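Louro's old computer, part one

My neighbour Louro is moving to a smaller flat, and in May he asked if I wanted his old computer. He used it for letters and for his stamp catalogue, and it has stood under a desk for many years. I said yes before I had thought about where to put it. My wife asked me the same question in the evening, and I still had no good answer.

I am not a technician. I learned about computers from my cousin Belmiro Salgado, who repaired them in the back of a shoe shop when we were young, and most of what I know is from looking over his shoulder. He lives far away now but he answers his messages, usually late at night, with very few words.

Why I bother

My daughter starts a bookkeeping course soon and she needs something for typing and for spreadsheets. A new machine of the kind the school suggests would cost us nearly 2000 dollars, and I don't want to spend this before we know if she likes the course. My plan is to spend at most 200 on the old one. If it becomes more than that, I will stop. I wrote the number on a piece of paper and put it on the fridge, so that the whole family can hold me to it.

What I did first

I carried the tower home on a hand truck. It is heavier than it looks, and the path between our buildings has gravel, so I went slowly and wrapped it in the grey blanket from the car. Then I let it stand for a night before I did anything. Belmiro says this is not necessary in warm weather, but it is my habit.

Before opening, I pulled out the power cord and held the button in for a few seconds. I also touched the metal of the radiator, which he taught me when I was fourteen. For the dust outside I used a soft paintbrush, the 4 centimetre one that I keep for window frames and have never used for paint.

The screws I keep in a jar lid from Virby, the pickled beets. In the past I put them in my pocket and you can guess how that finished.

Looking inside

I like this moment very much. A computer that is closed is only a box and one has no feelings for it, but when the side comes off there is a whole small town, with streets and a power station. It is a Dell, with the name printed in small white letters on the green board. The power supply is the big grey metal block, and it has a white label with its specifications. I always copy such a label into my notebook, because later, when the side is closed again, I will want to know it.

The colours please me also. Yellow and black wires come from the power supply, then there are orange and red ones farther along, and the drive cage has a bright blue latch that looks like it belongs on a toy. Whoever chose this blue was thinking of people like me, who need to be shown where to put the finger.

The processor is the part I treat with the most respect. Its holder is a metal bracket that flips open, and the processor itself is a flat metallic square, smaller than a cracker. Belmiro's rule is to hold it only by the edges and to not talk while doing it. I follow both.
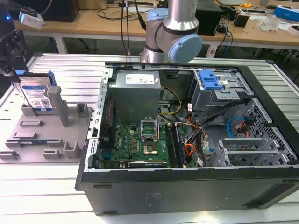 What is still to do

The memory comes next. I want to read what is written on the modules before I buy more, and I have asked at Bostum, the second-hand shop near the station, if they have any of the same type. The man there said to bring one with me in a small bag.

I will also need new thermal paste. I had a tube of it in the drawer with the batteries, but it was dry like old toothpaste.

For the drive I have not decided. My daughter would like a faster one, and Dradholm has them on sale until the end of the month, but then we come closer to the number on the fridge. Louro asked me to save his stamp catalogue first in any case, and he wants it on 2 memory sticks, one for him and one for his sister.

If somebody has put a newer drive in a Dell tower like this, please write to me in the comments which cable you used. I will answer on the weekend, after the beets are planted.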